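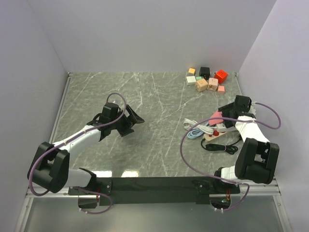

회색 대리석 무늬 상판 위로 뻗은 로봇 팔 두 대

2026-04-18

대기열에서 인생을 배웠습니다

슈퍼컴퓨터를 쓴다고 하면 다들 눈을 반짝이며 물어봐요. 엄청 빠르죠? 네, 빠르죠. 제 차례가 오기만 하면요! 제가 지난 12월부터 드나든 곳은 스칼뷔(Skallby) 계산센터예요. 드나들었다고 해도 대부분은 집 식탁에서 노트북으로 접속한 거지만, 기계실 구경도 딱 한 번 해봤답니다.

저는 원래 바닷물 흐름을 계산하는 코드를 만지던 사람이에요. 대학원 때 짠 걸 아직도 못 버리고 있죠(변수 이름이 a1, a2, a3… 과거의 나야, 왜 그랬니). 이걸 스칼뷔의 새 시스템 '할라스(Halás)'에 올려보자고 마음먹었는데, 첫 관문이 계정 신청서였어요. 연구 목적, 예상 노드 시간, 저장 공간까지 다 적어 내라는데 제가 그걸 어떻게 알겠어요. 결국 작은 시험 계정부터 받아서 노드 두 개로 시작했습니다.

첫 작업을 던져놓고 대기 순번을 봤더니 63번. 은행 창구라면 그냥 집에 갔을 숫자죠. 커피 내리고, 빨래 널고, 다시 봤더니 그대로 63번이더라고요. 제가 요청 시간을 쓸데없이 길게 잡은 탓이었어요. 스케줄러는 큰 작업 사이의 빈틈에 짧은 작업을 끼워 넣는데, 저는 겁이 나서 최대치를 적어버렸거든요. 시간을 여섯 시간으로 줄여 다시 냈더니 점심 먹는 사이에 돌기 시작했습니다. 그리고 시작하자마자 죽었어요. 입력 파일 경로에 오타가 있었던 거예요…

기계실은 생각보다 시끄럽고, 생각보다 덥지 않았어요. 할라스는 물로 식히는 방식이라 랙 뒤쪽에 굵은 호스가 줄줄이 달려 있고, 데워진 물은 옆 건물 난방으로 보낸대요. 내 엉망진창 코드가 누군가의 겨울 발을 녹여주고 있었다니, 그건 좀 뿌듯하더라고요.

소프트웨어 얘기도 해야죠. 성능 분석 도구로는 팍우드(Fakwood)를 썼는데, 화면은 투박해도 어디서 시간이 새는지 색깔로 바로 보여줘서 금방 정이 들었어요. 제 코드는 온통 빨간색이었습니다. 계산보다 노드끼리 데이터를 주고받으며 기다리는 시간이 더 길었던 거죠. 통신 라이브러리를 헨다르(Hendar)로 바꾸고 경계값을 한꺼번에 묶어 보내게 고쳤더니 빨간색이 꽤 줄었어요. 물론 이틀 밤을 새웠고, 그중 하룻밤은 괄호 하나 찾느라 다 썼지만요.

처음 써보려는 분들께 드리고 싶은 말은, 작은 입력으로 먼저 돌려보시라는 거예요. 중간 결과 저장도 꼭 켜두시고요! 저는 이걸 안 켰다가 끝나기 직전에 시간 초과로 다 날린 적이 있어요. 그날은 노트북을 덮고 동네를 한참 걸었습니다.

다음 달에는 노드를 더 늘려달라고 신청해볼 생각이에요. 신청서 양식이 또 바뀌었다던데, 일단 변수 이름부터 좀 고치고요.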